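Second-year progress report: reuse of office computers in community language classes
Submitted to the Hedum Fund by Etumitz Learning, 2021-10-18

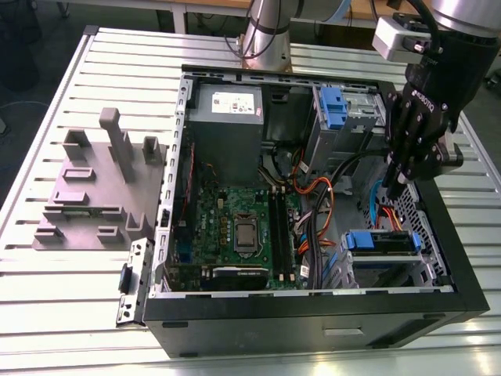
This report covers the period from June to the end of September. It follows the headings in the grant agreement, with the budget note at the end. Danica Babić wrote most of it, and Reda Ashour supplied the section on teaching.

Classes

We ran evening classes at two sites, the Shahbazi Centre and the old library annexe. Enrolment stood at 174 learners at the end of the period. The beginners' group at the Shahbazi Centre was full from the first week and we had to open a waiting list. The intermediate group was smaller than we had hoped, mainly because the start time clashed with shift changes at the bakery and the bus depot. We moved it half an hour later in August and attendance improved.

Reda has rewritten the first six units of the beginners' course. The old units spent too long on grammar terms and learners told us so. The new ones start with forms, letters from school and phone calls to the surgery, and the grammar comes in as it is needed. Units seven to ten are in draft. We had said they would be finished by now. They will be ready before the spring term.

Two teachers left in July. One post was filled quickly. The other stayed open for seven weeks and Vinzenz Reisinger covered the Thursday group during that time, on top of his own work. He is now back to his normal hours.

Computers

The grant pays for learners to have a desktop computer at home for practice between classes. We collect used office machines, check them, wipe the drives and install the course software. The target for the year is 70 machines placed in homes. We have placed 60, so we expect to pass the target before the winter break.

Supply has been uneven. Bravari gave us a large batch in June when they cleared one of their floors, and then very little came in until September. Most of the Bravari machines were sound. Several had no hard drive, as their own policy is to destroy drives before anything leaves the building, and we had not budgeted for so many replacements. Jouko Suominen found a supplier of reconditioned drives and the cost per machine came down again – but not to the figure in our original plan.

Fans and coolers are the other regular expense. Dust is the usual trouble with machines that have stood under desks for years. We now clean every case on arrival, before any testing, and this has cut the number that come back to us with faults.

Monitors are still a problem. We are offered far more towers than screens. Three families have a working computer and are waiting for something to plug it into. We would welcome an introduction to any other firm the Fund knows to be replacing its office equipment.

Home practice

Daranee Thongsuk rang every household with a machine in September. Most said it was used several times a week, often by the children for homework as well as by the learner. Two families had stopped using theirs because of the cost of broadband. We have since put the listening exercises on the machines themselves, so they can be used without a connection. Daranee also asked about noise and space. A few people living in one room said a full-size tower was too big, and for them we are setting aside smaller models when we get them.

Budget

Spending is close to plan overall. Teaching is underspent because of the vacant post. Parts are overspent by 1000 euros, nearly all of it on drives. We ask the Fund's permission to move that amount from the teaching line to the parts line. No other change is requested.

Next period

We will finish units seven to ten, open a second beginners' group if a room can be found, and place the remaining machines. The lease on the annexe ends in the spring and the owner has not yet said whether it will be renewed. Jouko is looking at two other buildings and will write to the Fund separately once he has prices for both.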